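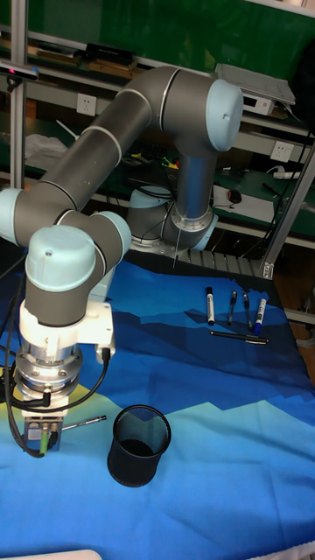
An accent colour is a colour used on a small part of a product, or a small part of a screen, against a larger area of plainer colour. The term is common in industrial design, interface design and branding, and its meaning shifts between the three. In industrial design it usually covers moulded parts, caps, trims, buttons and stitching. A grey robot arm with light blue caps at its joints is a typical case, as is a black drill with a yellow trigger. In interface design it means the colour given to buttons, links and selected items. Many claims are made for accent colours by those who choose them for a living, and the evidence behind most of these claims is thin.

Terminology

Older design manuals speak of a "second colour" or a "trim colour". "Accent colour" came into the trade from interior decoration, where it referred to cushions, lampshades and similar small items. Some writers separate the accent from the "brand colour", saying that the first belongs to the object and the second to the company. In practice the two are often the same, and the distinction tends to appear in documents written after the colour has been picked.

The often quoted ratio of main, secondary and accent colour also comes from room decoration. It is repeated in design courses as if it had been measured. No agreed method exists for measuring it on a solid object, where the share of each colour changes with the angle of view.

Claimed functions

Supporters say that an accent colour guides the user to the parts that matter. This is plainly true where the colour is kept for those parts. A red handle on an otherwise grey machine will be noticed, and if it is the only red thing there, its importance may be understood. The claim becomes weaker when the same colour is also used on the logo, the feet and a stripe along the side. A user cannot tell from the colour alone which of these can be pressed.

A second claim is that accent colours affect mood. Blues are said to be calm and trustworthy, oranges friendly, greens healthy. Statements of this kind appear in nearly every presentation on the subject and are seldom tied to a test of the product in question. Where tests are reported, they often ask people to match a colour swatch to a word from a list, a different task from using a kettle.

A third claim concerns recognition. Buyers are said to remember a product by its accent. This may hold for firms that have kept one colour for a long time and advertised it heavily, though it is hard to separate the effect of the colour from that of the advertising.

The Narnholm comparison

One of the few trials cited by both sides was run in Narnholm by the product designer Amber Crabtree, for the appliance maker Talteck. It used 64 people and 2 versions of a bench-top label printer, one entirely grey and one with a coloured paper latch. Users of the second version found the latch sooner on first use. By the third use the difference had gone.

Talteck's publicity described the result as proof that colour "cuts learning time". Crabtree's own write-up is more careful. It notes that the coloured latch was also slightly raised, a change made late for moulding reasons, and that the trial could not say which of the two features had helped. A planned repeat with matching latches was dropped. The publicity is quoted far more often than the write-up.

Selection in practice

Accounts of how accent colours are chosen usually describe research, workshops and mood boards. Surviving project papers suggest a less orderly process. The design consultancy Dmytriv published its file on the Plornon bicycle pump, in which 18 colours were proposed and all but 6 were struck out by the supplier on grounds of pigment cost or fading. The final choice was made from what was left. The published case study says that the colour was inspired by mountain lakes.

Stock also plays a part. A colour already held in quantity for one product is likely to turn up on the next, and the account of its meaning is then adjusted to suit.

Accessibility

Reliance on an accent colour to carry information causes trouble for people with colour vision deficiency, and for anyone working in poor or tinted light. Guidance on the matter is generally agreed: colour should be backed up by shape, position, texture or a label. On screens, the contrast between accent and background can be checked with simple tools. Pale accents on white backgrounds often fail such checks and remain popular.

Criticism

Critics argue that the accent colour has become a habit, added to plain products late in development so that they look considered. Defenders reply that a coloured part costs little and does no harm. The reply may be fair for a pump or a lamp. It is less convincing for equipment on which colours already have fixed meanings, such as red or yellow for emergency stops, where a decorative accent in a similar shade can mislead.

See also

Colour coding
Corporate livery
Design language
Trim (manufacturing)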